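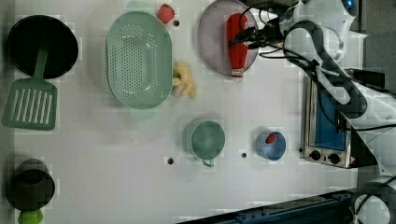
Home | Minutes | Kitchen Group | Contact

Kitchen Group, minutes of the February meeting
Written by Meinir Hughes

The meeting was opened at 2 p.m. The minutes of the last meeting were accepted with one correction: the shelf belongs to the Hirnham room, and it stays there.

1. Table set. We agreed that the plate, the colander, the blue cup or bowl and the toaster oven remain part of the set. The frying pan needs a fixed place when the table is cleared. Meinir will make a list and put it inside the cupboard door.
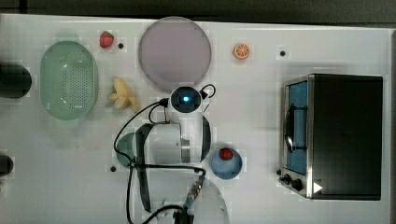 Rhydian Dafis asked that the small fruit be kept together in one box, and said he had spent 30 minutes on Sunday looking for the strawberry. He would also like the box to have a lid. This was agreed.

2. Budget. From the 2,000 given for the year, 117 was spent on storage boxes from Mustari. The receipt is in the folder.

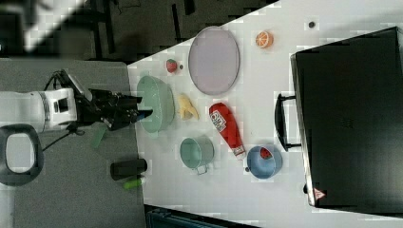 The remaining money is kept for a second cupboard. Meredith has offered one at a lower price, but the depth must be measured first. Rhydian will do this before the next meeting.

3. Other matters. The key of the Wurnum room is to be returned the same evening.

The meeting was closed at 3 p.m.

Contact the Kitchen Group | Back to top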